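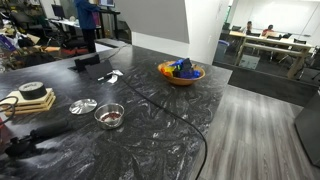

La encimera, con los dos cuencos

Asunto: Re: [arboles-lista] alisos junto al arroyo

¡Hola a todos!

Emil Kofler escribió:
> Los alisos de Favitz pasan ya de 30 m y rebrotan
> de cepa sin problema. ¿Alguien los tiene en suelo seco?

Yo sí, Emil, y fatal – de los 200 que planté en Ulloa en septiembre, los de la ladera tienen la hoja parda y la corteza arrugada. Los de la orilla, en cambio, preciosos (¡y con amentos ya formados!). Voy a probar con abedul arriba, a 2 m entre pies. Loan Đoàn, ¿te queda semilla?

Un abrazo,
Maite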